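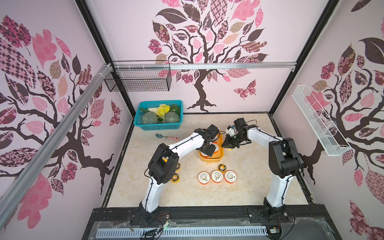
Two arms, one tray and a fair bit of thread-seal tape: the test bench at Ondville.

I have a soft spot for dull objects. Show me a robot folding a shirt and I'll clap politely, but show me one trying to pick up a roll of plumber's tape and I'll happily miss lunch. So when the people at the Ondville workshop asked if I'd like to come over in October and help them choose between two sets of gripper fingers, I said yes before I'd finished reading the message.

The job on paper is simple enough. Rolls of tape go in a tray, rolls of tape come out of the tray, and a pair of small arms does the fetching and carrying. The workshop's customer packs plumbing bits into kits at a place in Vallham, and wants to know whether a cheap pair of arms could take over the tape part. Which fingers should go on the ends? That was my bit, and I'd brought a flask of tea and a notebook.

Our first candidate was the Goteck finger, a slim tapered thing with a hard, matte inner face. The second was the Tiêu, which is softer and broader, with a rubbery pad that gives when you squeeze it. On the bench beforehand I'd have put money on the Tiêu. It feels lovely in the hand, it bends round whatever you push into it, and when I tried it on my own thumb it was like being held by a very polite crab. The Goteck pair felt like a couple of tent pegs!

Now, a tape roll is a nastier shape than it looks. You've got a stiff plastic flange on each side and soft, slippery tape in the middle. Grab it across the flanges and you have two nice flat faces to press on, but you need to come in square. Grab it round the rim and you can be sloppier about the angle, only then the roll wants to turn in your fingers like a wheel. And if it's standing in a tray with its mates there's hardly any room to get a fingertip down beside it in the first place.

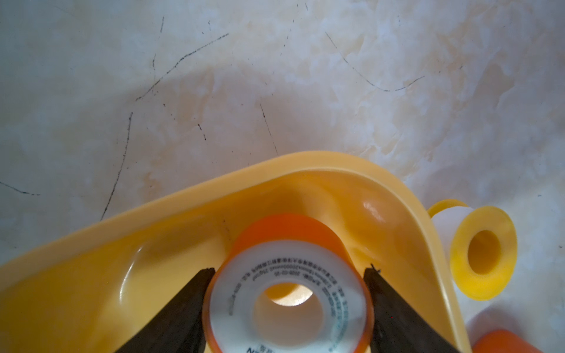
Page 14

That last problem is what sank my favourite. The soft pads were fine on rolls standing out in the open, and I'd go as far as to say they were better than fine — you could be well off centre and they'd still close up and carry the thing away. Put the same roll against the wall of a tray, though, and the pad had nowhere to go. It would catch on the rim, fold under itself and shove the roll along the bottom. We tried coming in steeper. We tried coming in slower. We tried a different operator (me), and that was worse on every count.

The tent pegs just slid in. I wasn't thrilled about this, having been rude about them all morning, but a thin, stiff tip that goes where you point it is a wonderful thing in a tight corner. They do ask more of whoever is driving, and they don't forgive a crooked approach. Close them at a slant and the roll squirts out like a bar of soap.

We did 500 picks with each set, split between rolls in the tray and rolls on the floor of the cell, and I logged the lot in pencil. After that the workshop left the Goteck pair on and carried on with longer runs without me, and by the time I sat down to write this up they had reached 3,149 picks. The tips had needed changing once, at pick 709, when one of them had worn enough to start slipping on the flanges. A new tip is a two-minute job with a small hex key, which I know because I was allowed to do a practice one and only dropped the screw twice.

A word on cameras, as I always get letters when I leave them out. The overhead view is the one everybody asks to see, and it's great for knowing which arm is about to clout the other. For the actual grab I found myself ignoring it completely. The wrist view is where the work gets done, with both fingertips in sight and the roll between them.

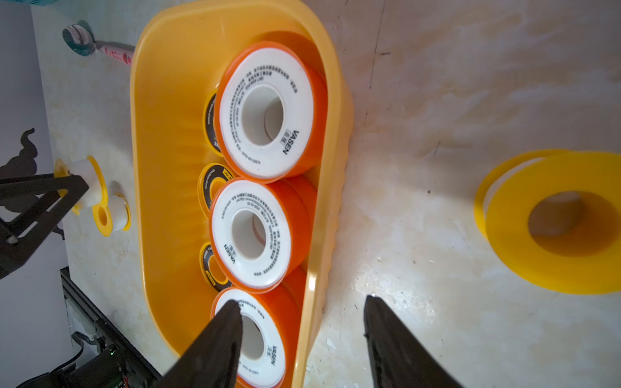 It does take some getting used to. Everything swings about when the wrist turns, and for the first half hour I kept steering left when I wanted right and had to stop for a biscuit. Depth is the other headache. You can line the fingers up beautifully and still be a good way above the roll, so I got into the habit of watching the shadows on the worktop and waiting for them to close up under the tips.

I'd also say don't skimp on the mount. Ours was stiff enough that the fingers stayed put in the view from one pick to the next, and once I'd learnt where the tips ought to sit I could stop thinking about it. On an earlier rig of mine the bracket sagged a little by teatime and I spent the whole evening blaming the software.

So the Vallham kits will probably get the tent pegs. I did ask whether you could put a thin strip of the Tiêu rubber on the inside of a Goteck tip and have a bit of both, and there was some muttering and a drawer was opened, and the last I heard a pair had been glued up and left under a clamp overnight. I'm going back next month with more pencils.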